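Plunton workshop gives its training cell a thorough seeing-to

The training cell at the Plunton workshop is back in use after a long November of fiddling, and the people who look after it could not be more pleased. Mererid Howells and her colleague Thắng Ung have gone through the arm's set-up from the base upwards, checking every joint setting against the simulated copy the apprentices practise on, and finding (as one does with these things) that the two had drifted apart over the summer.

The trouble lay mostly in the gripper. Its closing width had been out by 2 millimetres, small enough to miss and quite large enough to spoil a morning, so Mererid sat down with the simulation and put the fingers through more than 1000 closing runs before anybody was allowed near the real arm with a spanner. 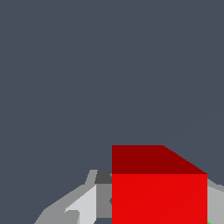 The red cube between the two sides of the gripper in the simulated cell.

"You get terribly fond of that cube," she told us over a very welcome pot of tea. "I see it when I shut my eyes!"

Thắng has since fitted new finger pads to the arm itself, and has written the checks up in a blue folder that lives beside the door, with the width to be measured again after every 25 hours of running. Prys Ifans will take over the folder in the new year, when Thắng moves across to the Jistham site, and anyone who would like to be shown the routine is warmly invited to drop in after two in the afternoon.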